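Clistport Sound Weekend, Friday night

We got off the ferry with two guitars we had no intention of playing and went straight up the hill to Plungate, the old net store where the small stage is. Doors were at seven and by ten past you couldn't get near the front! 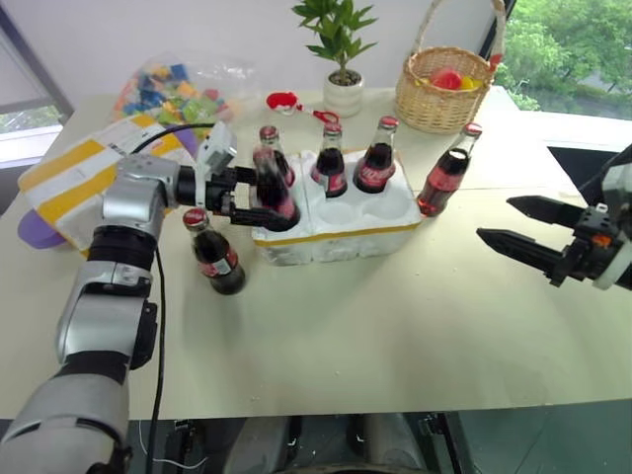 Kilitora Live Music Society, Visits & Gigs Team

Ulla Vik opened, on her own, with a harmonium and a loop pedal she kicked more than pressed. I'd only heard her on the demo Ingvar Hviid passed round in July, and that didn't prepare me for how loud she gets. The third song (no title yet, she told me later at the merch table) had the whole room humming the low part without being asked.

Then Jaunzems, all five of them squeezed onto a stage built for a trio. Twin drummers, a trumpet, and a bass player who sang most of the set with her back to us. I loved it. They pressed 336 copies of their first record and were selling the last of them, so yes, I bought one. 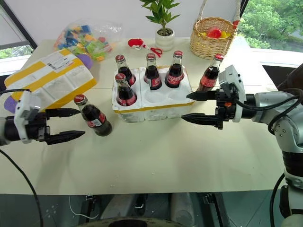
The sound was terrific too, warm and clear even by the back wall. Ingvar got talking to the engineer, who says the room holds just over 100 and they won't be squeezing in any more, which suits me fine. We missed the late set to catch the last boat and argued about the trumpet solo the whole way home. Ulla has said she'd like to come and play for us, so watch the gigs page.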